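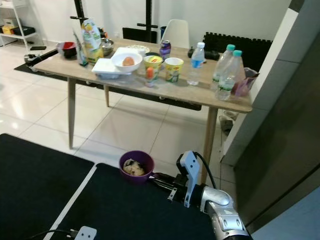
Arm on the purple pan, table not cleared yet.

**Ticket 775 – arm holds pan, won't release / staff unsure who steps in**
Raised by: Patricio Carretero, kitchen floor
Site: Harb test kitchen
Kit: Jundard arm, Stundico scheduler
Priority: medium (was low)
Status: open

**Problem**
Arm picks up the saucepan by the handle fine, then sits there. Scheduler says "waiting for surface". Happens when the table is full, not every time. 19 stops logged in February, most of them between lunch and the afternoon clean.

**Tried so far**
- 14:10 restarted scheduler. Same message.
- 14:25 turned grip force down to 50. No differnce, put it back.
- 14:40 moved the bowls and bottles to one end of the table. Released on second go.
- 15:05 table filled up again, stuck again. 59 seconds then timeout.

So it wants clear space and we never have any. Table is where everyone puts things down – water, cans, their own lunch. Always has been.

**Other thing, please don't split into a seperate ticket**
Before the arm, whoever cooked also cleared. Now the cook walks off once the arm has the pan and the clearing belongs to no one on the rota. Two of the afternoon lot have been staying late to do it. Not in their hours. They also get the timeout alarm on their phones during break, which they've asked to have stopped, and I agree with them.

**Reply from Jaditz support, 15:50**
Timeout is by design. Can raise the limit, won't fix the cause. Suggest a marked set-down area kept free. Alarms can go to one named person per shift instead of the whole group – need names from you.

**Me, 16:15**
Fine on the alarms, will send names once I've asked people, not before. Marked area ok but somebody has to keep it free and that's time. Want it on the rota as a paid slot, ten mins at each changeover. Have asked the office.

Leave the limit where it is for now – a longer wait just means a pan held over the worktop for longer.

**Next**
- [ ] tape for set-down area
- [ ] alarm names to Jaditz
- [ ] rota answer from office
- [ ] re-run with full table AND with taped area, log both

Keep open till the rota bit is sorted.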